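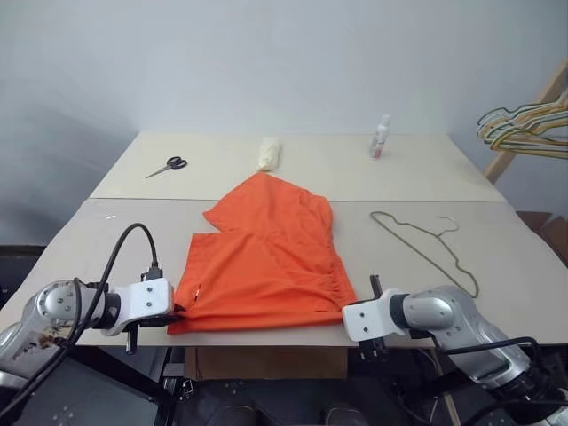 Orange cloth on the table, an arm on either side.

I have been using Narnari as my launcher and window manager for the last 4 months, long enough to have stopped noticing it, so I figured I should write down what I think before I forget what life was like without it.

For those who haven't run across it, Narnari is a small Windows program that sits in the tray and does two jobs. The first is launching things. You press a key combination, a plain text box shows up in the middle of the screen, and you type a few letters of whatever you want to open. The second job is arranging windows. You can save the position and size of everything you have open, give that arrangement a name, and get it back later by typing the name in the same box. Civovside, the company behind it, calls these arrangements "rooms." I don't love the word but I've gotten used to it.

I came to it from Gornard, which I used for years and which a lot of you probably still use. Gornard is a fine launcher. It's fast and it never once crashed on me. What pushed me off it was the last big update, where the settings moved into a web page that opens in your browser. Changing a shortcut used to mean opening a dialog and pressing the keys. Now it means waiting for a page to load, signing in, and then finding out that the shortcut won't apply until you restart the program. I put up with that for a while and then started looking around.

Installing Narnari was ordinary. The download is small, the installer asks where to put it and whether you want it to start with Windows, and that's all. There's no account. On first run it builds an index of your Start menu and whatever folders you point it at. On my desktop this was done before I had finished reading the welcome window. On the laptop, which has a slow drive and too many old project folders, I went and made coffee.

The search is good. It learns what you pick, so after the first week typing "s" gave me my spreadsheet program every time. It matches on the middle of a word too, which Gornard never did unless you turned on an option that slowed everything down. You can add your own aliases. I have one that opens my invoice folder and one that opens the router's admin page.
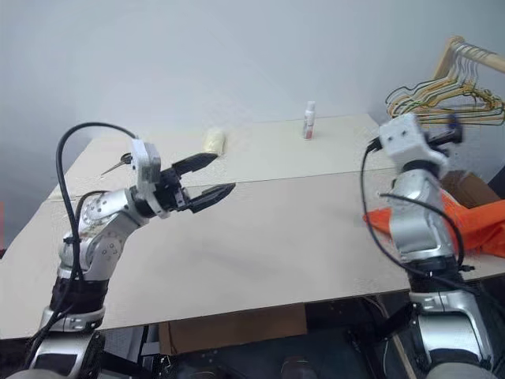
Rooms took me longer to warm up to. I have 2 monitors at my desk and only the laptop screen when I'm out, and my first attempts at saving a layout went badly. I'd save one at the desk, open the laptop at the library, call it up, and half my windows would end up somewhere past the right side of the screen. The fix is in the options under Displays, where you can tell it to keep a separate copy of each room for each monitor setup. It's off by default. I think it should be on by default, and I've told them so through the feedback form.

Once that was sorted out I settled on 4 rooms: mail, writing, accounts, and one called "junk" for when I'm reading forums and want the browser as large as possible. Switching between them takes maybe a second. Programs that aren't running get started, which is handy in the morning - I type "mail" and go fill my water glass, and everything is in place when I sit down.

Not every program cooperates. Pacheco, the note-taking program I use for nearly everything, draws its own title bar and refuses to be resized below a certain width. Narnari tries, gives up, and leaves it overlapping its neighbor. There's a rule you can write to skip a program by name, so I made one for Pacheco and now I place it by hand. An older accounting package I keep around has the opposite problem. It remembers its own position and moves itself back a moment after Narnari has put it where I want it. You can set a delay per program, and with a delay it stays put.

Anselmo Moya left a comment on my Gornard post back in January asking if I'd found anything that handled virtual desktops well. Anselmo, the answer is sort of. Narnari can send a window to a given desktop when a room is opened, but it can't create the desktop if it isn't there yet. If you always keep the same number of desktops you'll be fine. If you make and close them all day, you'll be annoyed.

As for memory, it sits at up to 50 MB on my machine, going by Task Manager, and drops back when it's been idle. I haven't noticed any slowdown in anything else. Battery life on the laptop seems the same as before, though I didn't measure it.

A few smaller complaints. The text box can't be moved to another spot on the screen, only to another monitor. The dark theme uses gray on darker gray for the second line of each result, and I can't read it in the afternoon with the blinds open. Importing shortcuts from Gornard is listed in the help file but the menu item isn't in my version, so I retyped mine. And the help file itself is one long page with no table of contents. Use your browser's find.

The free version does all the launching and lets you save a single room. The paid version removes the limit. I paid for it after the trial, and one license covered both of my machines.

I'm going to keep using it. If they ever fix the way it handles Pacheco I'll update this post. Next up I want to go through the backup program I've been testing, once I've had a chance to restore something from it.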